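4. Posting a chapter in Simton

1. Open your story, hit New Chapter. Paste the text as plain – fancy quotes get mangled otherwise.
2. Add a header picture if you want one. Optional. 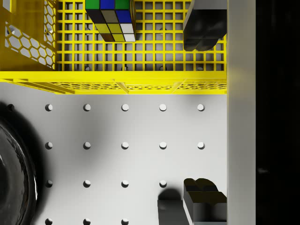 Fig. 8. Yellow crate with a Rubik's cube

3. Pick a rating and at least one genre tag. Romance and Beach Romance are seperate tags.

Note: chapters under 439 words go to the Shorts shelf. Can't be moved by hand.

4. Check the preview. Italics drop out somtimes, mostly in dialog.

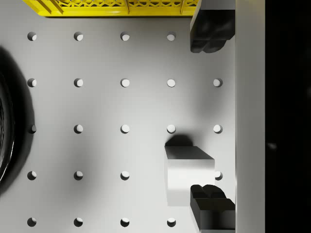

Scene breaks too – retype them as three stars on their own line.

5. Set a posting date or leave blank for right now. 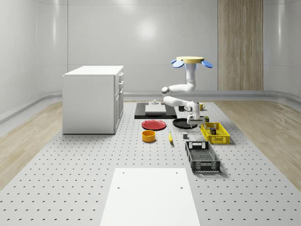
6. Hit Post. Locked for 30 minutes after.

Caution: deleting a chapter deletes its comments. No undo. Stuck? Message Tímea Kiss.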